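Free Sleep and Worry Classes Start in Gramwood in May

By the Health Desk
May

The town of Gramwood will offer free evening classes for adults who sleep badly because of worry. The first class is on a Saturday in May at the Watkins Health Center, and the program will run for 8 weeks. A second group will open in Goton if enough people sign up.

The classes are for people who lie awake at night with thoughts about work, money or family. They are not a replacement for treatment, and the center asks anyone who already sees a doctor for anxiety or depression to continue with that care and to tell the doctor about the class.

The center decided on the program after a survey it made last winter. It sent 2,000 letters to homes in Gramwood and the villages nearby, and 1,000 adults answered. Of these, 111 wrote that they had trouble sleeping almost every night and had never spoken with a health worker about it. The report on the survey says that many of them considered poor sleep a normal part of a busy life.

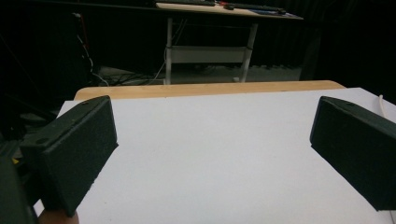 Each class takes 90 minutes. In the first part, a nurse explains one subject, such as how the body reacts to stress, or why a long nap in the afternoon can make the night more difficult. In the second part, the group practices slow breathing and muscle relaxation. People who do not want to speak in front of others can stay silent, and the center says that nobody will be asked to share private matters.

Between the classes, the participants keep a simple sleep diary. They write down when they went to bed, when they got up, and how they felt in the morning. The diary can be kept on paper or in Drivow, the phone app which the center already uses for appointments. The notes stay with the participant and are not added to the medical file.

The program also teaches when a class is not enough. Strong fear that comes suddenly, pain in the chest, or a low mood that stays for more than two weeks should be discussed with a doctor. A person who has thoughts of self-harm should call the emergency number immediately and should not wait for the next class.

Places are given in the order of registration. Residents can register at the front desk of the Watkins Health Center or by phone during opening hours. No letter from a doctor is necessary. The building has a ramp at the side entrance, and the bus from Goton stops across the street.

The center will ask the participants to fill in a short form at the end of the program. It plans to publish the results in the fall, together with a decision about whether the classes will continue through the winter.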